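Notebook, October, entry after the Farnunar open day

Back at the bench at 4:40 p.m. with a tote bag, two pens and a brochure printed on paper thick enough to shingle a roof. Writing this up while I still remember which parts I saw and which parts I was told.

Farnunar opened its place in Jeltholm to visitors for the afternoon. The invitation promised "live manipulation data in a domestic setting," and the domestic setting was as advertised: a table, a loud cloth, a sofa, a shelf of toiletries. I have worked in labs with less character. The main hall had the big arm from Padano behind glass, picking a bracket out of a tray and putting it back in the same tray. It drew the crowd. The talk gave a figure of 1,170 picks per shift, and one visitor wanted to know what becomes of the bracket at the end of the shift. He was told there would be time for questions later.

I spent most of my visit at the cup table in the side room. The task on the card was "recover knocked-over cups." An operator works a hand-held gripper with two padded fingers, and the recordings go to train an arm that will someday do the job without her.

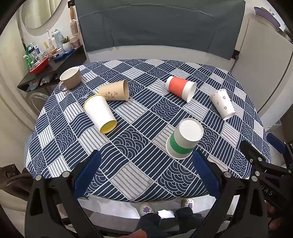
The mug is the nasty one, and I said so, and was told that everybody says so. Paper cups all want about the same thing from a gripper: come in low, close gently, stop before it crumples. The mug wants a decision about the handle. Our own setup in Bay 2 still treats a handle as a rumor. I asked whether they label handle direction by hand. They do, and the person who told me this looked tired.

Numbers from the poster, copied here so I don't have to find the brochure again:
Cup episodes recorded so far: 2,325
Episodes thrown out on review: 700
Success rate on the arm, paper cups only: 81 percent
Success rate on the arm, mug: not on the poster

I respect the 700. We threw out next to nothing from our spring set and we have been paying for it ever since. Their review is one person with a checklist and a second person who disagrees with the first one. I asked for the checklist and got a maybe.

The cloth is a choice, too. I'd assumed it came with the table, but the pattern is meant to give the vision model a hard time. Stripes, arcs, navy, white, more stripes. After twenty minutes it was giving me a hard time as well. We use a plain gray mat, and our numbers look lovely on it.

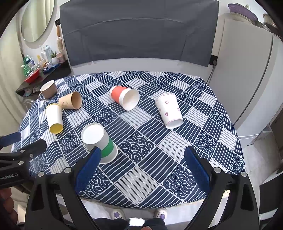 Cup table, side room. Mug at far left, green-banded cup nearest the grippers.

They let visitors have a turn. I got a paper cup standing on my second try and dropped the next one, to warm encouragement from a boy who had done it first time. The pads are grippier than ours and the linkage has less slop. My wrist was complaining by the end, so I'd want to know how long their operators go between breaks. Forgot to ask.

The closing talk was by Arnardóttir, the firm that does their scheduling software, and had eleven slides about trust. I left at slide six for the coffee, which had run out.

To do:
Order a sheet of softer pad material and try it on the Bay 2 fingers.
Get an ugly tablecloth. Petty cash should cover it.
Rerun last month's grasp test with a mug in the set, and put the result on the wall whatever it is.
Write to Farnunar about the checklist before they forget who I am.
Somebody please take the tote bag.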